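Getting the Winter Gloves Sorted in the Middle of Summer

Yes, gloves, in July. Bear with me!
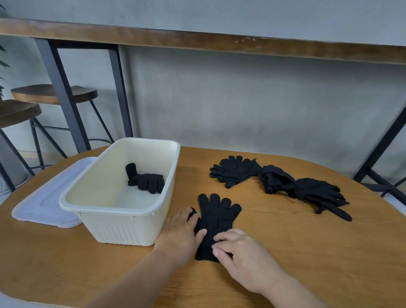
Why I do it now

Every November I used to do the same dance at the front door, one glove on, one glove missing, everybody late. The basket by the door was a soup of black knit gloves that all looked like each other, and none of them matched once you got them out to the car. So a couple of years ago I moved the whole job to summer, when the gloves are clean and I'm in no hurry, and I can sit down with a glass of iced tea and get through the lot. It goes faster than you'd think (a podcast helps).

Wash first, and wash them all

Cool water, gentle cycle, a mesh bag if you have one. I turn mine inside out because the insides are where the crumbs and the hand cream end up. Skip the fabric softener. Mine came out slippery the one time I used it and I couldn't get a grip on the steering wheel, which was exciting in a way I don't need to repeat.

Dry them flat on a towel. They take longer than you expect at the fingertips, so give it a full day and then pinch every tip before you put anything in a box. I skipped the pinching in my first year and opened a very sad-smelling bin that fall.

Clear a big table

You want somewhere to spread out. A round table is nice for this since you can push the piles back in a curve and keep the spot in front of you free for folding. Put the bin right next to your folding spot, lid off and propped out of the way. I used to keep the bin on the floor, and all that bending over got old by the tenth glove.

Make your piles

I sort by size, and inside each size by cuff. Long cuffs and short cuffs don't fold the same way and they look messy mixed together. Black gloves are the worst for telling apart, so do this by a window in the daytime. My neighbor Rahel Rüegg sews a tiny stitch of colored thread inside each cuff, red for her, yellow for her son, and I've been copying her ever since I saw it. Two minutes with a needle!

Anything with a hole goes on its own. If it's a fingertip, I darn it. If it's the palm, it becomes a dusting mitt (great on blinds, by the way).

Smooth, then fold

Lay the glove palm down with the fingers pointing away from you. Hold it still with one hand up near the thumb and use the other to pull the cuff straight. Knit cuffs like to roll, so go all the way around the edge. Then tuck the thumb in flat across the palm, put the partner on top, and fold the pair once across the middle.

Please don't ball them up like socks. The one cuff that gets stretched over everything never comes back, and then you've got snow going down your wrist in January.

Fill the bin on edge

Stand the folded pairs up in a row, like cards in a recipe box, starting from one end. You can see every pair without digging and the kids can pull one out without wrecking the rest. A small plastic bin is plenty. I have a Zarwood one I like for the hats, but any old bin with a lid that really snaps will do. If yours came from the kitchen, wash it well, or your gloves will smell like onions.

I drop in a little sachet of dried lavender and write the size on masking tape on the short end of the bin, the end that faces out on the shelf. The tape peels off clean when somebody's hands grow.

What about the singles?

Singles get their own zip bag, and I give them until the next summer. If all your gloves are the same plain black, two singles make a pair more often than you'd hope, so check left and right before you toss anything. After a year they go to Ferdinand Lanz down the street for his rose pruning. He wears them until they fall apart.

A few odds and ends

Leather gloves don't belong in this bin. They want air, so hang them up or lay them in a drawer.

Touchscreen fingertips wear out quicker if you scrub them, so leave those alone.

Do the scarves on another day. I tried doing everything at once and ended up eating dinner standing at the counter.

Updated 24th July, with the thread trick added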